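Sorting the stationery, a thread. Today it's the binder clips.
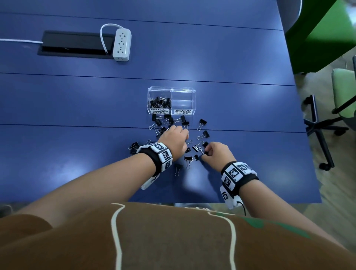
Small on the left, medium on the right. Medium still to be filled.

1/ Some background. We share a work room above the shop in Hedley. Four of us use it most days and we all take from the same stationery drawer. The drawer has been a mess since we moved in, and in April I said I'd sort it out.

2/ The clips were the worst of it. Every time you wanted one you got a handful, with rubber bands and a pen lid hanging off them. I once found a parking ticket clipped to nothing in particular.

3/ The box is clear acrylic with two compartments side by side. I wanted clear so people can see what's in it without picking it up. I looked at a three-part one as well, but we don't keep enough large clips to need it.

4/ Labels are white, black lettering, done by hand and taped on the front. SMALL BINDER CLIPS and MEDIUM BINDER CLIPS. Capitals because my normal handwriting gets complaints.

5/ Ludivine Lemaire offered me her label printer. I said no for now. If we end up swapping the sides round or using the box for something else, I'd rather peel off a bit of tape than scrape at a sticky label.

6/ Method, if you want to do the same. Tip everything out on a big table. Take out anything that isn't a clip. Then spread the clips out flat so they aren't sitting on top of each other. You can't judge sizes in a heap.

7/ Do one size at a time. I started with the small ones. Going back and forth between two sizes is slower, and it's how you end up with mediums in the small side.

8/ The blue table is good for this. Black clips show up well on it. I tried on the dark desk by the window first and gave up quite quickly.

9/ It does have seams running along it, so if you're doing pins or anything that small, put a tray down first. Clips are fine.

10/ Sizes. If you're unsure, put two next to each other with the backs lined up. Don't go by the wire handles. They can be up or folded flat, and a small one with its handles up looks bigger than it is.

11/ Handles up or down in the box? I fold them down where I can. They take less room and they don't hook on each other as much. I'm not going to be strict about it, people will put them back however they put them back.

12/ Someone asked how many we've got. I haven't counted them. The order form from Guérin says the last box of small was 40, but that was a while ago and clips leave the building with every bundle of paper we send out.

13/ That is the other thing. We keep buying them. Régis Pons went back through the receipts for me and we'd ordered clips three times in a year, each time because nobody could find the ones we had. So no more orders until both compartments are low.

14/ Things I took out of the clips while sorting: rubber bands, two drawing pins, a dried-up glue stick, a key. The key doesn't fit anything in the room. It's on the hook by the door if it's yours.

15/ Any clip that's bent goes in the metal recycling. Squeeze it open once and let go. If the edges don't meet all the way along, it won't hold paper. Same if one of the handles keeps popping out.

16/ Rusty ones go as well. They leave an orange line on the page and you don't notice until you take them off. We lost the top sheet of a signed form that way and had to ask for it again.

17/ How much paper they'll hold: our small ones are good for a short letter and its enclosures. For the Dredomow manual, 44 pages, I'd use a medium. You can force a small one on, but it creeps off in the bag.

18/ For anything like the 300-page set Valentin Fankhauser prints every spring, please don't use clips at all. Use a lever arch file. He had four mediums along one edge last time and it still came apart on the stairs.

19/ Reply to a few of you asking about paper clips: separate tub, already done. They were easy, they're all one size. Drawing pins are in a tin with a lid that shuts properly.

20/ And to Sutrisno Lumenta, who wants to know why not just leave them in the cardboard boxes they come in. We did that. The boxes split at the corners, then someone tips two half-empty ones together to save space, and you're back where you started.

21/ Where it's going: the shelf over the printer, at the front, labels facing out. That's where people are standing when they need a clip. The old drawer was on the other side of the room, so clips got left on top of the printer anyway.

22/ I'll put the spare ones behind it in a jar. If a compartment gets low, top it up from the jar. If the jar is empty, tell me and I'll order more.

23/ Next is the envelopes. We have a carton of 400 in a size I don't think anyone uses, plus a lot of odd ones that have lost their gum. If you know what the big carton was bought for, let me know before I offer them to the school.

24/ After that, the cable drawer. Bernardo Sequeira has said he'll help with that one as most of them are his. I'd like every cable tied and tagged with what it belongs to. Anything we can't name after a month goes.

25/ Also still looking for the second Rerer stapler, the long-arm one. It was in the room at Easter. If it's gone home with you, no problem, just bring it back.

26/ Last one for now. If you've got binder clips at home or in your bag, drop them on the blue table by five and I'll do them with the rest. Small or medium, either is fine. Large ones can go in the mug by the phone.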